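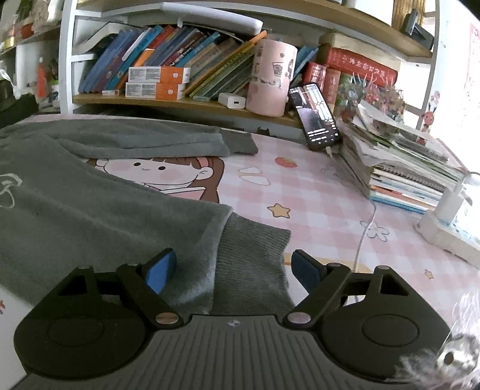 Gray-green fleece, pink-and-white desk mat.

Second pass on Rastgate

8/19/23

The second draft of Rastgate is done. It runs 300 pages in manuscript format, down from 338. I said in June that I would write up how the cut was made, so these are the notes.

For new readers: Rastgate is a crime novel set in a port town called Gilcombe. A customs clerk finds that a shipment has been logged twice under different weights. She reports it, the report disappears, and her supervisor is found dead in a cold store. The first draft had two narrators, the clerk and the supervisor's brother, in alternating chapters.

The brother was the problem. He knew most of the plot by the end of his first chapter, so every later chapter of his had to withhold something from the reader by force. I had him fall asleep, take phone calls, and get interrupted at the door. In one case he simply stopped thinking about the subject for four pages. A first-person narrator can lie to the reader, but he needs a motive for it, and he had none.

I considered three fixes. Moving him to third person would have kept the scenes but left the same gap in what he says and does. Making him ignorant would have broken the warehouse chapter, where he has to know which door is unlocked. The third was to remove him as a narrator and let the clerk meet him from the outside. I took the third.

Method: I exported every scene from Narketti to a spreadsheet, one row per scene, with columns for point of view, location, what the reader learns, and what the clerk learns. Any row where the last two columns were both blank was deleted. Any row where only the reader learned something was marked for transfer, meaning the clerk had to find the same fact by some other route. There were 18 of those. Most became dialogue. Two became documents in the customs file, and one (the boat's change of name) I dropped, and so far neither of my test readers has asked about it.

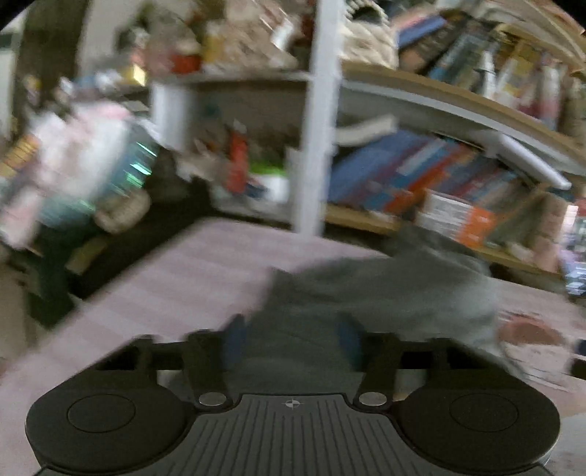

The transfers took longer than the deletions. A fact that arrives in a narrator's head costs one sentence. The same fact found by a clerk needs a place, a reason to be in that place, and usually somebody who does not want her there. That is why the page count did not fall further. I had expected to land well under 300.

The order of events also moved. The cold store now comes at the end of chapter five. In the first draft it was chapter eight, because the brother had to be set up first. The slack section everyone complained about in the middle is shorter, though chapters eleven and twelve still read like one chapter with a break in it. I have left them alone for now.

Known faults in this draft: the tides are wrong in the harbor chapter, and the clerk has two different middle initials. The ferry timetable contradicts itself – I need to draw it out on paper. The last line is still a placeholder.

Nikolaidis, the small press that asked to see the full manuscript, wants it double-spaced with chapter titles. I have numbers only. Titles are next, then the tides.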